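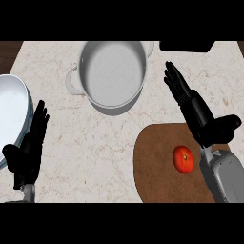 How does a robot know where the tomato is?

Reach out and pick up something near you. A pencil, a biscuit, a sock. Easy! You probably didn't think about it at all. Your eyes found it, your brain worked out how far away it was, and your arm went there.

A robot has to do all of that too, and it needs a computer program for every bit of it. Programs like these are called software, and they're some of the cleverest (and fussiest) software there is. Let's look at how it works in Pruvuvstead, a pretend kitchen that lives inside a computer.

Why use a pretend kitchen?

Pruvuvstead is a simulation, a bit like a computer game. It has a marble worktop, a pot, a bowl and a chopping board, but you could never stub your toe on any of it. The robot is made by the computer as well.

Learning takes lots and lots of goes. In a real kitchen, that could mean lots and lots of squashed tomatoes! In a simulation you press a button and everything jumps back to the start. The robot in Pruvuvstead had 2459 goes at one cooking job, and there was no washing up.

Step one: seeing

The first program is called Susia. Its job is to look.

When you look at a tomato, you see a tomato. When a computer looks at one, it gets a huge grid of numbers. Each number says how bright or how colourful one tiny dot is. Susia hunts through the numbers for patterns. A round patch of red dots on top of a patch of brown dots? That might be a tomato on a board!

Shadows can be tricky. A grey shadow on a pale worktop could look like a thing you can pick up, so Susia has to learn that it isn't one. White things on a pale worktop are hard too. Try putting a white plate on a white tablecloth and squinting at it — where does the plate stop?

Step two: planning

Next comes Motlow, the planner. Motlow knows where the hand is and where it needs to go, and it has to find a path between them.

You might think a straight line is best, but what if the pot is in the way? Motlow tries out different paths in its memory before the arm moves at all. For one reach it might test 196 of them! It throws away any path that bumps into something, then picks a good one from what's left. It has to think about the whole arm as well as the fingers, or an elbow could knock the bowl for six.
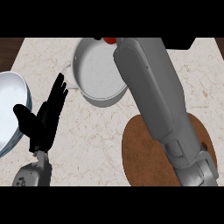
One arm stretches over the chopping board while the other hand is near the pan handle. Motlow has to plan for both.

Step three: moving

The last program is Kang, the controller. Kang takes the path from Motlow and turns it into tiny instructions for each joint. Bend a bit. Turn a bit. Stop!

Kang checks its work 400 times every second. If the wrist has drifted too far to the left, Kang nudges it back. You do this when you carry a very full cup of water — you keep making little changes so it doesn't spill. Grown-ups who build robots call this feedback.

Then it all starts again. Susia looks, Motlow plans, Kang moves, and round they go until the job is finished.

Try it yourself

You need 3 people, a table and some unbreakable things such as a plastic cup and an orange.

One person is Susia. They can look, but they can't touch. One person is Motlow, who closes their eyes and listens to Susia, then decides which way the hand should go. The last person is Kang. Kang closes their eyes too and moves only when Motlow says so.

Can you put the orange in the cup? What about if somebody moves the cup halfway through? Swap jobs and have another go!

Words to know

Simulation: a pretend world made by a computer.
Software: the instructions that tell a computer what to do.
Joint: a place where an arm or a finger can bend or turn.
Feedback: checking how you're doing and making small changes as you go.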